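What I Learned Budgeting for Our First Robot Arm
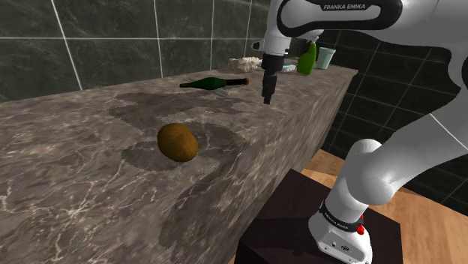 Prilleletti wrote to me after my last column to say that I'd spent two pages on the price of the arm and a single line on everything around it, and that in any small shop it's the everything-around-it that empties the account. Fair point! So this month I went back through my own paperwork, with a pot of coffee and a growing sense of embarrassment.

Some background if you're new to these pages. I run the prep side of a small food business, and last November we decided we wanted an arm to do the boring part of the job: picking things up off a counter, putting them somewhere else, all day long. Potatoes, bottles, cups, whatever's in the way. I figured I would choose an arm, pay for it and plug it in (I know, I know).

The simulation work came first, and I almost skipped it. Tedesco, the little integrator we ended up with, quoted us $2491 to build a virtual kitchen and try out layouts before we bought a single bolt. I thought that was a lot of money for a picture on a screen. Then I sat down with the renderings, an arm on its own pedestal next to a long stone counter, and started asking questions I should have asked months earlier. How far along the counter do we need it to reach? Does the pedestal block the person who mops? What happens with a bottle lying on its side when you planned for bottles standing up?

That last one cost us a whole meeting. Our wish list said "bottles" and left it there. A bottle on its side, a lumpy potato and a spray bottle with a spray head are three different grabbing problems, and the gripper you buy has to cope with all of them or you'll be shopping for a second one by summer. We went from one gripper line in the budget to two, plus spare fingertips at $107 a set. Buy the spares up front. Shipping on a rush order is awful.

Then the pedestal. Ours had to be bolted down, and our floor is wood, so Okska (they do our building work) wanted to put a steel plate underneath. $1005, and it wasn't in anybody's quote. I'd budgeted for the robot to stand on, well, air, I guess.

Training was the other one I got wrong. Tedesco included a day. We used that day up before lunch, or it felt like it, and I ended up paying for 19 more hours so the evening crew could learn to stop the thing, move it and start it again without calling me at home. I'd pay for them again tomorrow. If you're cutting, cut somewhere else.

What would I do differently? I'd write the task list before looking at any catalogs, with real objects on it, the ugly ones included. I'd ask each supplier what they assume is already in the room. Ekico, who lost our bid by a hair, had the best answer to that question, a two-page sheet covering power, floor, air and lighting, and I still use their sheet even though I didn't buy from them (sorry, folks!).

And I'd hold money back. We kept nothing in reserve, and the steel plate came straight out of the new dishwasher fund. The old dishwasher is still leaking, by the way.

Next month: service contracts, and whether the expensive one is worth it. Send me your horror stories.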